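The Pink Box 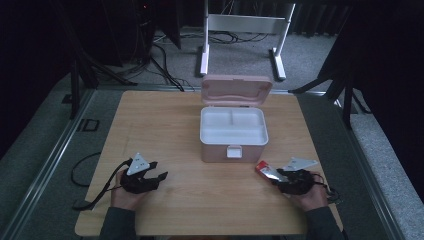

My aunt kept her seasickness tablets in a box like that, and her sewing needles in another, and the third one she gave to me on the morning I left for Costigan. I was nineteen and I had one suitcase and a coat that was too big. She put the box on top of the coat and said I would want somewhere to keep the small things.

I thought that was the dullest present anyone had ever been given. I was so wrong!

Costigan was a ferry town, thirty miles of road and then a long cold wait at the dock, and my job was in the lost property room of the Flosard line. If you left something on a Flosard boat, it came to me. Umbrellas came to me, and single gloves, and once a cello, and a birthday cake with the candles already in it. The big things were easy. People came back for a cello within the hour, red in the face and ready to kiss you. The small things were what filled the shelves, and I loved them from the first afternoon.

Oh, the small things! Buttons with the thread still through them. A key with a green ribbon. Foreign coins worn so smooth you had to tilt them at the window to find the king. Packets of seeds, packets of aspirin, packets of tea from hotels that had closed. The man before me had thrown all of it into one deep drawer, and when you pulled the drawer it roared like a beach.

I counted it. It took me the whole of my first week, in between the umbrellas, and it came to 882 items, and I wrote the number on the back of a timetable and pinned it up over the desk as if it were a prize.

Then I got out my aunt's box.

I want to tell you how it opens, because I have never got tired of it. You press the latch with your thumb and it gives a click, a proper one, and the lid comes up and stays up on its own behind the tray like somebody standing at the back of a choir. Then there are the three compartments, two little ones side by side and the long one across the front. Three! I sat there at half past four with the heater ticking and the gulls walking about on the roof, and I felt rich.

My rule was simple. The upper left was for things somebody would come back for. The upper right was for things somebody would write about. The long one in front was for things that I would have to go and find the owner of myself.

It was never meant to hold all 882, of course. It held the day's work. Each morning I scooped a handful out of the roaring drawer and sorted it, and whatever was in the front compartment by noon was my afternoon. I got very good. The key with the green ribbon went back to a boarding house two streets up, and the landlady had been climbing in through her own pantry since spring. A button went back to a bandsman. I walked it over to the bandstand in the rain and he held out his jacket, and there was the gap, third from the top, and he laughed so hard he had to put down his cornet.

By December I had got the drawer down to 200, and I could see wood at the back of it.

That was when I found the packet. It was flat and light and made of foil, no longer than my finger, red at one end, and there wasn't a word on it anywhere. I held it up by the red end and shook it. It made a dry little sound, like rice, or like sand, or like something asleep. I put it in the upper left. The next day I moved it to the upper right. Then I put it in the front, and it stayed there.

I asked everybody. The woman at the tea counter thought it was for fish. The deckhands passed it down the line, sniffing it one after another, and the last one said Odotley, very firmly, and handed it back.

Odotley was the far end of the route, sixteen hours by the slow boat, and in all my months with Flosard I had never once been aboard. I had returned combs to people who had sailed it a hundred times. I knew the sound of every boat's horn and I had never stood underneath one.

So I asked for two days, and I got them, and I put the packet in the box and the box in my coat pocket, where it fit exactly, so I finally understood why the coat was too big.

What a crossing! The wind took my hat before we had cleared the breakwater (it would be on my own shelf by the end of the week, with a tag on it). I ate fried potatoes out of paper on the top deck. I talked to a woman with a crate of pigeons. When it got dark the whole sea went the color of slate, and a long way off to the north there was one light, going on and off, and the pigeon woman said that was Runine, where no boats stopped anymore.

"Who keeps it lit?" I asked.

"Somebody," she said, and gave me half an orange.

We came into Odotley with the sun. There was a hill with a market all the way up it, and at the bottom of the hill was a stall with a striped awning, and hanging from the awning on strings, hundreds of them, turning and flashing in the wind, were foil packets with red ends.

The old man underneath was tying up another one. I took out the box. I pressed the latch, click, and the lid stood up, and he leaned over and looked in at the front compartment for a long while.

"That's an early one," he said. "I was still making the knots too tight. Where did you get the box?"

"My aunt," I said.

He wiped his hands on his apron, and then he reached under the counter and brought out his own, and it was pink.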